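Our day at the Prirnamholm open house

I had been meaning to go to the Prirnamholm open house ever since Gönül Bozkurt told me about it back in July, and on 8th October I finally got myself on the early train with a thermos, a notebook and far too many sandwiches. The old mill buildings open their doors to the public just once a year, and they let you wander more or less where you like!
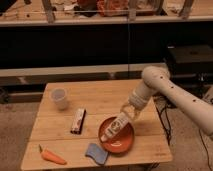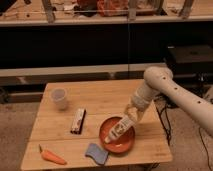

The light wooden table, both times, during the open house.

We started with the Değirmenci bakery on the ground floor, where Noelia Bermúdez took our group past the flour store and then the ovens. On a normal night they bake 2719 loaves (I asked her to repeat it, and she very kindly did), and the rye starter gets fed before anybody is allowed coffee. She let us each shape a roll. Mine came out looking like a slipper, but I ate it with great pride on the way up the stairs.

Upstairs is the Zornetti bindery, and I could have stayed there until closing. Hằng Cù was sewing the pages of a parish cookbook by hand, chatting the whole time about thread and beeswax and a customer who wanted green covers, then blue, then green again. They print runs of 1000 at most, and the smell of glue and paper up there is just wonderful.

Lunch was lentil soup in the courtyard - a bit of a line, but the sun was out and people were in a good mood. I got talking with Nerea Herrero, who had come for the water wheel and was on her second bowl.

The wheel itself runs only at two o'clock, so do get there early, as the railing fills up fast. Bring cash for the bread stall too. I came home with two rye loaves and a little notebook with a red spine.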